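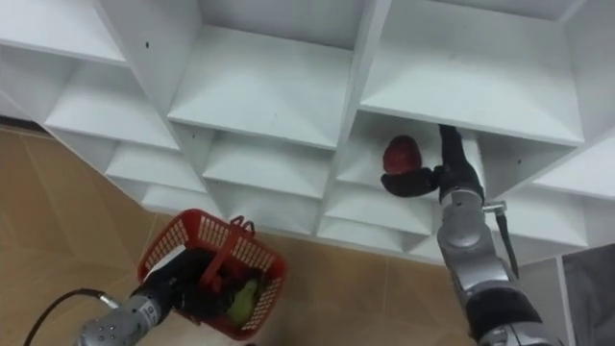 Fruit has moved out of the kitchen. For years ours sat in one big bowl on the counter, and whatever was at the bottom got forgotten. In April I threw out a bag of plums I never saw once, and after that I started looking for another way.

The white cubby unit was already in the hall. We bought it secondhand in Mokunstead when we needed somewhere for shoes, but the shoes ended up by the back door and the cubbies mostly stayed bare. It steps down toward the floor at one end, so the low compartments are easy to reach if you're sitting on the tile.

My system, if you want to call it that, is a red plastic basket with a handle. The shopping goes in the basket, the basket goes to the shelf, and each piece gets a cubby to itself. Soft things go where I'll pass them on my way to the door. Apples can wait in the basket — they keep fine in there.

The boards are plain white and show every sticky spot. I wipe them with a damp cloth and a little dish soap, then let them dry before anything goes back. I tried paper liners for a while and they slid around, so I stopped.

The pear is the one I check most. I press near the neck with my thumb, and if it gives a little, it's lunch.

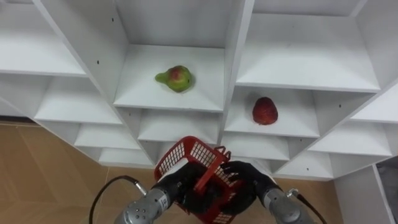
Hye-jin Bae wrote in to say that strawberries should never be left out on a shelf overnight, and that hers go in the fridge unwashed, in a box with a paper towel at the bottom. I've done it her way with the last two boxes and they kept better. Strawberries only get a cubby now if they're going to be eaten that afternoon.

Pears I'm still leaving out. Bananas I haven't decided on, they make everything near them ripen too fast, so for now they hang on a hook by the stove.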